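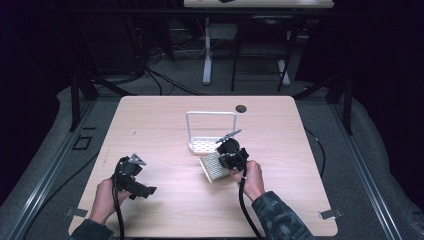

A pair of hand-held grippers in use at a table, with a block and a small white basket.

The Table Nobody Budgets For

October 17, 2020

The quote from Indora ran to a page and a half. It listed the grippers, the cables, a software license and a line for training, and at the bottom there was a total that fit neatly under the figure our readers tend to have in mind. I have read plenty of quotes like it this year. What they have in common is how little of the room they cover.

Hand-held grippers are the current favorite of anyone who wants to teach a robot a job without buying the robot first. A person holds one in each hand and does the work: picks up the block, puts it in the basket, does it again. The recordings are supposed to become the robot's schooling. The sales pitch says this is the cheap way in, and on paper it is. You can put off the arm, the safety fencing and the argument with the insurance company until you know whether the idea is any good.

I am less sure about the savings. Take a look at any station where this work is being done and price the parts that are not grippers. The table has to stay where it is, so it gets strapped or clamped. There are rails, posts, a bar overhead. There is dark curtain material to hang, and a lot of cable that somebody has to run and keep running. Hardly any of this shows up on a vendor's page, and very little of it is exciting enough for a purchasing manager to ask about.

Tosura at least admits the problem. Its planning sheet has a section headed "site preparation," with blank spaces where the prices ought to be. Blank spaces are easy to leave blank. One small packaging shop I visited had signed off on two stations and then spent most of December looking for a place to put them. The first station went into a storeroom, and the things that used to be in the storeroom went into a rented container. The rent on the container was charged to facilities, so the robot project still looks cheap.

Then there is labor. A pair of grippers does nothing until it has a pair of hands in it, and those hands belong to a person who is paid by the hour and whose wrists get tired. The Dehghan brochure suggests a target of 600 good recordings for a simple task. It does not say how many bad ones you should expect on the way there, and when I asked, I was told that it varies. I'm sure it does. A buyer could still use a number, and the right place to get one is a trial in the buyer's own building, with the buyer's own parts, before the order is signed.

Try to have that trial done by the people who will do the job. Demonstrators from the vendor are very good with the tool. They have picked up the same block for months and know just how to tilt it. Your staff will be slower, and their pace is the one you will be paying for.

Cables deserve their own paragraph. A heavy cable that hangs off a gripper gets pulled and bent every minute it is in use, and I have not yet met a shop that bought enough spares. Nomberg sells replacements only as a set with the connector housing, and delivery was quoted to me as 25 working days. A station that is down for that long still takes up its floor space. Ask every vendor for the price of one cable, alone, and how soon it ships. The answer tells you a good deal about the rest of the service contract.

The part I find hardest to swallow is the second budget. Everything described so far buys recordings. It does not buy a working robot. The arm comes later, along with its mount, its controller and the engineer who makes it behave, and by then the first round of money has been spent and there is some pressure to say it was spent well. I have sat in on two of those meetings. In both, the question on the table was how to pay for the next phase, and no one had brought a figure for stopping.

Put that figure in the plan from the start. Write down what the grippers can be resold for (ask, the answer is usually not much), how long the lease runs on any extra space, and what result would make you walk away. If the vendor objects to a stopping point – one of them did, at some length – treat that as information too.

None of this means the method is a bad one. For a shop with a steady, fiddly task and a spare room, it may well beat buying an arm outright and hoping. But the quote on your desk is the price of the tools. Get a tape measure, walk the room, and add up the rest before you call it cheap.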